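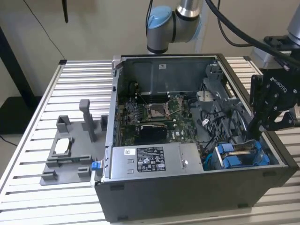

Figure 1. Desktop tower with the side panel removed and no processor in the socket. Photo: Horacio Vergara.

4. Who ate the 10 percent?

So far I have talked about the duty as if it landed on "importers" and then somehow rolled downhill to everyone else. In this section I want to slow down and follow the money a bit, because the rolling is where all the fun is (for me, anyway; the people writing the checks may see it differently).

I'll start with the question my students always ask first. If the government adds a 10 percent duty to a box of computer parts, does the price of the box go up 10 percent? The textbook says it depends on who has more room to move, the seller abroad or the buyer at home. I believe the textbook! But the textbook has one seller and one buyer, and my paper trail has a factory, a trading house, a freight broker, a wholesaler and a repair shop, and each of them had a different idea about whose problem this was.

4.1 What I had to work with

The main source is the Nadness archive, a private collection of wholesale price lists for replacement parts. I pulled 400 product lines from it, all of them power supplies, cooling parts or cases. I picked lines that stayed in the catalog both before and after the duty took effect, which leaves out anything that was dropped when the tariff hit. That's a real weakness and I come back to it in 4.4.

The second source is the order book of Juvusero, a parts wholesaler that was kind enough to let me sit in its office and read invoices. (I drank a lot of their coffee. Thank you, again.) The third is a stack of shipping bills from Dunne, the broker that cleared most of Juvusero's goods through the port at Udov. Between the three I can usually see what the factory charged, what customs charged, and what the shop paid.

Usually is doing some work in that sentence. The Dunne bills lump fees together in a way that changed partway through the period, and wherever I couldn't pull the duty apart from the handling charge I threw the shipment out.

4.2 The factory price barely budged

If foreign sellers were absorbing the duty, I should see their prices drop once it came in. I went looking for this and mostly didn't find it. The prices on the factory invoices look the same on both sides of the start date, apart from a few power supplies that had been getting cheaper anyway. Draw a line through the earlier months, keep going, and you land pretty much where those power supplies ended up.

I asked the buyers at Juvusero whether they had tried to bargain. Oh, they had tried! What they got was softer stuff: a longer time to pay, a smaller minimum order, free samples of a fan they didn't want. None of that shows up in a unit price, but a longer time to pay is worth money, and a strict accountant would call it the seller picking up part of the tab. I haven't tried to put a dollar value on it. The terms were often agreed by phone, and the notes I saw were hard to read and harder to date.

4.3 The wholesaler waits, then doesn't

The middle of the chain is where I was most surprised. I expected Juvusero to raise prices the moment the first taxed shipment arrived. Instead it held its list prices and sold down the older stock, and then it held them some more, even after the old stock was gone. For that stretch the wholesaler was paying the duty out of its own margin.

Why do that? The answer I kept hearing in the office was that reprinting the list is a pain and shops get angry if it changes too often. Economists have a whole literature on this under the name of menu costs, and I have always found it slightly hard to swallow that anyone cares that much about the menu. Well, I'm converted. These people cared about the menu. Orders from repair shops came in against a printed sheet, some of the sheets were very old, and every mismatch meant a phone call.

Then, when the new list did come out, the increases were all over the place. Some lines went up by less than the duty and plenty went up by more. Take a bulk carton of cases that had been listed at $400. A full pass-through of the duty on its import value would have added less than $40, since the duty is charged on what the importer paid and the list price has the margin on top. The new list went past that. Small cooling parts hardly moved at all.

My reading is that the new list was a chance to fix everything that had been bugging the firm, from freight to warehouse rent, and the tariff was simply the reason that customers would accept. I can't prove it from invoices. A rival story is that bulky goods were hit by higher handling fees at Udov in the same months, and the Dunne bills do lean that way a little.

4.4 Things that could be wrong here

The biggest one is the dropped lines. If a part became so expensive that the wholesaler quit carrying it, my sample never sees the increase, and pass-through looks gentler than it was. I went back through Nadness for the lines that vanished and they were mostly items with tiny sales, which makes me feel somewhat better.

The next one is that Juvusero is a single firm. A larger wholesaler with contracts at several factories might have switched suppliers and dodged the whole thing. I did ask about switching, and the short version is that a power supply from a new plant has to be tested before shops will touch it, and testing takes months.

And then there is timing. I stopped collecting on March 28, 2020, when freight schedules were getting so jumpy that I no longer trusted a change in price to tell me anything about duties. Anything later needs a different method, and I leave it alone.

With those warnings in place, the next section moves on to the repair shops, where I have far fewer invoices and a good deal more complaining to work with.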